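Six months with the Weidemann stovetop kettle

I have been putting off writing this one, partly because I wanted to give the kettle a fair run and partly because I kept changing my mind about the whistle. Several of you wrote in after my February post asking if I'd kept it or sent it back. I kept it! It's on the back left burner as I type, and there's a pot of Assam next to my keyboard that came out of it.

A little background for anyone new. My old kettle was a wedding present from my aunt, and it lasted through three apartments and one very long winter with no heat in the bathroom. When the handle finally came off in my hand I told myself I would just get an electric one like a sensible person. My friend Nayara Medeiros had the electric Skasix and loved it, so I borrowed hers for a week while she was visiting her mother. It was fast, I'll give it that. But I missed the slow part, the standing around in socks waiting for the rumble, and I handed it back with a jar of marmalade and ordered the Weidemann that same evening.

It holds two quarts, more than I need on a weekday and just right when my sister's family descends. The body is heavy, and I mean heavy. Full, it takes a decent wrist to pour, and my mother-in-law won't use it at all when she stays with us (she heats her water in a saucepan and says it tastes the same, and we have agreed to disagree). The base is wide and flat and sits nicely on my gas burners without that little wobble the old one had.

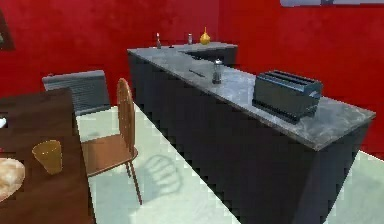
Now, the whistle. For the first month I thought it was too shrill, and our dog thought so too. Then I found that if you don't push the spout cap all the way down you get a lower, breathier note that carries to the next room without sending anybody under the bed. The leaflet doesn't mention this. I got the tip from Odair Damasceno, who left it in the comments under my February post, so thank you, Odair, you have saved our mornings.

Pouring is lovely. The spout is short and a bit curved, and it gives a steady stream even when the kettle is nearly empty. I've only had it dribble when I overfilled it, and I can't hold that against it.

Cleaning is the weak spot. We have hard water, and the opening under the lid is just narrow enough that I can't get my hand inside. I do a vinegar boil every other Sunday and rinse it three times, and that keeps the scale down, but a wider lid would have been so much nicer. The outside also shows every fingerprint. I've stopped minding.

Would I buy it again? Yes, I would, though I'd wait for a sale. If you have weak wrists or you're always running out the door, borrow an electric one first and see how you get on. I'm trying the smaller Weidemann next month, the one with the wooden knob, and I'll let you know if the lid is any better.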